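Tetmont Opens Bedroom Floor at Lamont Store

Bedding maker adds 7 made-up beds and a new line of fitted and flat sheets

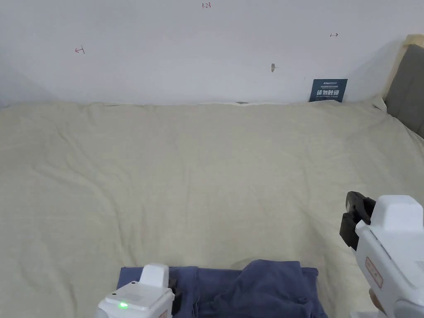
LAMONT, 11/21/11 – Tetmont, the bedding and bedroom furniture company, today opened a bedroom floor on the second level of its Lamont store. The floor has 7 full beds, each made up with sheets from the new Pidov line, and is open during regular store hours. Pidov sheets come in beige, white, slate and a soft green. On one of the beds, a pale beige sheet is paired with a gray upholstered headboard with light beige trim, and a small navy sign in Chinese asks visitors not to touch. The sheet lies smooth across the middle and shows soft wrinkles toward the wall, much as a sheet would in a bedroom at home.

The Lamont store has sold sheets and pillowcases since it opened, but until now they were kept in packages on shelves near the registers. Customers who wanted to see a sheet on a mattress had to ask a member of staff to open one. Tetmont began planning the new floor in July, after the lease on the upper level was extended.

"People were buying a sheet by looking at a four-inch square through a plastic window," said Isla Paterson, store manager at Lamont. "They would get it home, put it on the bed, and find the color was wrong for the headboard or the sheet was too short for the mattress. We had a lot of returns like that. I would much prefer they find out in the store."

The Pidov line

Pidov is an all-cotton line in two styles, fitted and flat. The fitted sheet has elastic all the way around and is cut for mattresses up to 17 inches deep. The flat sheet has a wide hem at the top and a narrow hem on the other three sides. Both are sold singly, so customers can buy two fitted sheets and no flat sheet if that is how they make the bed. Pillowcases are sold in pairs.

The sheets are sold in twin, full, queen and king sizes. A queen fitted sheet in any color is $80. A king set, made up of one fitted sheet, one flat sheet and a pair of pillowcases, is $117.

Kerttu Laaksonen, who designed the line for Tetmont, said the colors were chosen with headboards in mind.

"Most of the headboards we sell are gray or beige, and a bright white sheet can look a little blue beside them," Laaksonen said. "The beige went through more rounds than any other color. The early ones were too yellow. The one we kept is pale enough to use with white pillowcases, and it still sits well against gray fabric."

The cloth is washed once before it is cut. Laaksonen said it will crease in use and is not sold as a no-iron fabric. Customers who want a flatter look can take the sheets out of the dryer while they are still a little damp and put them straight on the bed.

Beds and headboards

The beds on the new floor are from Tetmont's existing range, along with two frames from Traltia, a furniture maker whose products have not been carried at Lamont before. Traltia frames are sold with or without a headboard. The upholstered headboards can be ordered in gray, sand or dark brown, and a contrasting trim can be added at the time of the order. Delivery on headboards is four weeks. Frames that are in stock can be picked up the same day from the loading door on the north side of the building.

Some of the beds are for looking at only and are marked with signs. The others may be sat on or lain down on, and customers are asked to take off their shoes. Staff can bring out loose samples of any Pidov fabric for customers who want to feel the cloth or hold it up against a paint chip or a curtain they have brought from home.

A measuring table next to the stairs has cards that show how to measure mattress depth, with a mattress topper and without one. The cards are free to take and are printed in English, Spanish and Chinese.

"Bring the depth of your mattress," said Paterson. "Width and length are easy, everyone knows if they have a queen. Depth is the number people don't have, and it's the one that decides if the corners stay on."

Opening week

The first 100 customers to buy a Pidov sheet or set at Lamont will receive a pair of matching pillowcases at no charge. The offer is limited to one pair per household and cannot be used for online orders. Sheets that have been opened but not washed can be returned with a receipt within 30 days. Headboards made to order cannot be returned unless they are damaged on arrival.

Paterson will lead a short talk on choosing sheets and caring for cotton each evening this week at 6 p.m. – no sign-up is needed. The talk takes place beside the measuring table and lasts half an hour.

The second level can be reached by the main stairs or by the elevator at the back of the store, past the lighting department. Parking is free for customers in the lot behind the building.

Pidov sheets will also be sold through the Tetmont catalog. Other Tetmont stores will carry the fitted sheets and pillowcases in beige and white only. The company has not set a date for bringing the full line of colors to those stores.

About Tetmont

Tetmont makes and sells bedding, bed frames and bedroom furniture. Its Lamont store carries the company's full range, as well as lamps, rugs and small tables from other makers.

Press contact

Kerttu Laaksonen, Tetmont
Fabric samples and a price list are available to press on request. Visits to the bedroom floor before store hours can be arranged through the Lamont store office.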